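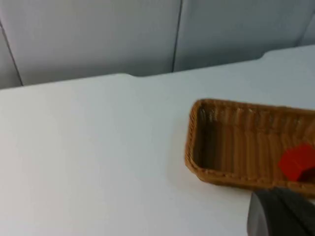 The wicker basket on the white table, with one red block in it.

I have gone completely basket mad, and I'm blaming Nomvula Nel. She lent me a woven basket in December to carry some lemons home (our tree had given up, hers hadn't) and I liked having it on the bench so much that I dragged my feet about giving it back. Then I started looking at every plastic tub in the house and wondering if it could be wicker instead.

So that's been my summer! Op shops, mostly. There's a good one at Jarkalport, behind the bakery, where the baskets hang from the ceiling and you have to ask for the pole. I've paid as little as 11 dollars and I've never come home without a grin.

My favourite use so far is toy blocks. We used to keep them in a big lidded crate, and the trouble with a big lidded crate is that the block you want is always at the bottom, so the whole lot goes on the floor. A small open basket on the table means you pull out a few colours, build your thing, and toss them back in. Even my nephew does it, and he's four and opposed to tidying on principle. He likes the creaky noise the wicker makes when you squeeze it.

I love the look of it too, that warm weave against a plain white table, and a red block peeking out is just about the cheeriest thing I can think of on a grey morning.

A few things I've picked up along the way. Run an old stocking over the inside before you buy, and if it snags, so will your jumpers. Dust with a dry paintbrush. If the rim has started to unravel, Hamish Kerr showed me how to soak a bit of cane and tuck it back through, and my first go was lumpy but it's holding.

Next up is the bathroom, where I want something narrow for the spare loo rolls. If you've seen one around Jarkalport, leave me a comment, and please don't tell Nomvula I still have hers.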